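Commissioning and Upkeep of the Table-Top Handling Cell

Final project report
Author: Marina Karamanlidis
Supervisor: Delia Escobar
Technical support: Keith Gosling, Nasholm workshop
Submitted: 2023-12-22

Summary

This report records the setting up, routine care and one repair of the Nasholm table-top handling cell. The cell is used to practise the placing of light objects on plates, chiefly imitation fried eggs and slices of toast. The work covered the right arm and its gripper. The cell had been out of regular use before the project began, and no written maintenance procedure existed. At the close of the project the right arm had completed 991 logged moves, of which 479 were made after the repair described in section 3.
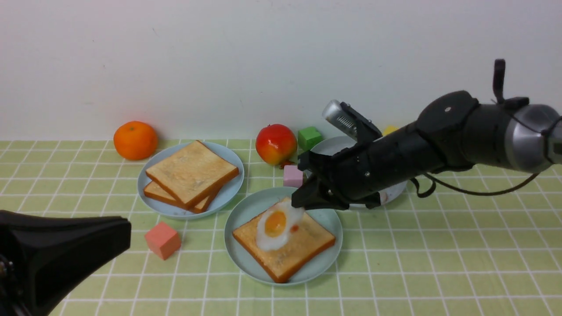 1. Setting up the cell

The work surface was prepared first. The pale green grid covering was laid over the table and smoothed by hand towards the wall, and its white lines were then used as the reference for every plate position. Liviu Munteanu, who had used the cell during the previous year, advised that the covering should be checked at the start of each session. A shift of half a square had spoiled an entire afternoon of his own trials.

The right arm was then brought to its home position and the joint offsets were entered. The offsets held in the controller did not agree with those in the Truton handbook supplied with the software. Mr Gosling measured the joints again and the new values were adopted. Both sets are given in Appendix A.

Small items such as the coloured cubes and the fruit were left at the back and front left of the table as obstacles. The arm is expected to reach the plates without disturbing them.

2. Routine care

A short routine was drawn up and followed throughout November. Before power is applied, the operator inspects the black cable that hangs beneath the arm, moves the arm slowly by hand through its working range and confirms that the cable does not catch. The fingers of the gripper are wiped with a dry cloth. The operator then opens and closes the gripper at low speed and listens for scraping.

The egg pieces require particular attention. They are thin at the edge, and a finger that descends too far pushes the piece along the plate. The approach height was therefore set separately for eggs and for toast. When several eggs share a plate and overlap, the arm must come down over the one to be lifted with very little clearance to the next.
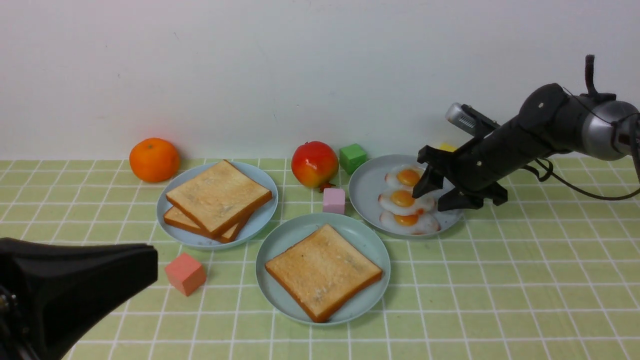
The same approach height was retained for all eggs on a plate, although Beryl Naylor, who assessed the interim report, suggested that an overlapping piece might need its own value. Time did not allow this to be tested, and the suggestion is passed on to the next group.

3. Repair of the wrist

After more than 408 moves the gripper began to stop short of its closing position. The fault came and went, and it was at first taken for a software error. The Desent logging tool showed that it occurred only when the wrist was turned towards the operator. The wrist cover was removed and a connector was found to be partly seated. It was cleaned, pressed home and secured with a clip from the Gebru spares kit. Two screws in the cover were replaced at the same time, their heads having worn. The joint offsets were checked again afterwards and required no change.

4. Matters outstanding

The left arm has not been commissioned and should not be powered until its offsets have been measured. The clip fitted in section 3 is a temporary part, and a replacement of the correct size is on order through the workshop. The maintenance log is kept in the drawer beneath the controller, with a blank copy of the routine at the front.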